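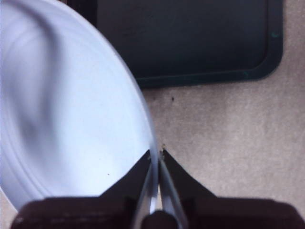
How to report a dry tap to the water office (and get an answer)

Posted 2019-04-23

Our street in Totgate had low water pressure for most of March, and by the end of it the upstairs taps gave us nothing at all before nine at night. I called the water office, I called again, and I got a lot of "we'll look into it." Then my neighbor Marwa Abou Zeid, who has been through this before over on Flitov Road, sat me down and showed me how she does it. I've written it all out so you can skip the part where I yelled at a recorded message.

Start with a log. Mine is a page from a school notebook taped inside the pantry door. Write the date, the time the water went off, the time it came back, and which tap you checked. Always check the same tap! I used the kitchen one for a few days and then the yard one, and the clerk picked up on it right away, so I had to start over.

Next, find out whether it's only your house. Knock on a few doors on both sides of the street. If the neighbors have water and you don't, look at your own shutoff valve first (it's usually next to the meter) and make sure it's fully open. If everybody's dry, ask them to keep a log too, even a messy one.

Now the complaint itself. Do it in writing. The form at the counter has a tiny box for "nature of problem," so I wrote "see attached" and stapled a letter to it. Keep the letter to one page. Mine had:

The street and the house numbers affected, 17 in our case
Our account number, copied off the bill
The dates and hours without water
What we wanted, which was a repair date and a tanker until then

Make 2 copies and have the clerk stamp both. One stays there and one goes home with you. Don't leave without the complaint number, and write it on the stamped copy before you lose the little slip. I lost the little slip.

Wait 5 working days, then call and give the number first, before your name or your story. It really does speed things up. If they can't give you a date, ask who the ward engineer is and send that person the same letter with the complaint number at the top. I also copied our council member's office, and they called me back the next morning, which I did not expect!

If they do send a tanker, ask what time and where it will stop. Ours parked at the corner by Fawzy Hardware, and half the street didn't hear about it. We have a phone list now. A 500-liter tank between two houses got us through the worst days, but wash it out before the first fill and keep the lid on.

The crew came and replaced a valve near Anska Lane, and the pressure upstairs is decent again. I'm keeping the log going through the summer anyway. If your office does any of this differently, leave me a comment and I'll add it in.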